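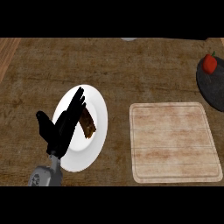
*Robot arm over the white plate in the simulated kitchen table task, seen from the overhead view the policy gets.*

Hi Idris,

Here's where the Grerlow project stands as of 7 June 2021. I know you asked for two pages and no equations, so I've kept the math out, and the tables are in the spreadsheet Decha sent you (ask him if the link has died again, it does that).

## Where we are

The big question in this funding period was whether we could train a pick-and-place policy on simulated demonstrations and get something that still copes when we change the table around it. Short version: mostly yes, and I'm pretty excited about it! We now have 1263 simulated demonstrations in the training set, all recorded in Kendum, our table-top simulator. Each one is a single task from start to finish, with the arm motions, the finger positions and the camera views saved together.

The task in the picture at the top is the one I keep coming back to. There's a flat brown item on a white plate (we call it "the bar" in the task list, and please don't ask me whether it's toast), a cutting board to the right, and a red pepper on a dark dish farther back. The policy has to go for the bar and leave the pepper alone. Sounds easy. It was miserable for months, mostly because a flat thing on a plate with a rim gives the fingers very little to get hold of.

## What we changed

Back in November the policy was predicting one small arm motion at a time, and the errors piled up. It would drift, then hover, then drift some more. We switched to predicting a short stretch of motion in one go and replanning partway through, and the hovering pretty much went away.

The second change was how we vary the scenes. Our first try was to randomize everything at once, wood texture, lighting, dish positions, the lot, and training just got mushy. Decha suggested bringing the changes in by stages: objects move first, then surfaces change, then lighting. That took him an afternoon to write and it's the best thing we did all year. I'd been arguing for a bigger network, so he gets to be smug about it.

We also shrank the camera input. The simulator gives us a wide strip and we pad it top and bottom to make a square, and I'd always worried that we were wasting pixels. We tested cropping instead. Cropping lost the edges of the table, and the policy got worse at anything near them, so the black bars are staying.

## Results

We held back 439 test scenes that the policy never trained on. The staged version beats the everything-at-once version in 5 of the 6 task families. The one where it loses is stacking, and it loses by a lot, so I'm not going to call that noise. My guess is that stacking needs the lighting changes earlier, when the policy is still working out where edges are. Only a guess so far.

Grasping flat items from plates is the family that improved most. The failures that are left look alike: one group of fingers lands on the rim and the other closes over nothing much. When I watch the replays I can usually tell from the wrist angle that it's going wrong, well before the fingers close. I'd love to turn that into an early warning signal, and I've started a tiny side experiment on it (evenings only, promise).

## What isn't working

Contact. The simulator is too forgiving when fingers touch a dish, and a policy can learn to lean on that. Thaweesak, the new contact model, fixes a good part of it but runs slowly enough that we can't use it for all of training. For now we train on the old model and do a last round on Thaweesak. It's clunky. It does help.

We're also behind on the two-arm tasks. The second arm is set up and moves fine, but I have very few good demonstrations with both arms working together, and the ones I recorded myself are embarrassing. Decha is much better at the controls than I am, so he'll redo them.

## What's next

- Rerun the stacking tests with the lighting stage moved up
- Record new two-arm demonstrations
- Try the flat-item policy on the real arm in the Grusitz lab, starting with plates only
- Write up the staging result as a short paper

On money: we're under on equipment and over on compute, and I'd like to move some from one to the other. Could you let me know whether that needs a form or just a yes from you? The Thaweesak runs are what's eating it, and I'd like to book the next block of machine time before the queue fills up.

I've put replays of the stacking failures in the shared folder too. Start with the second one.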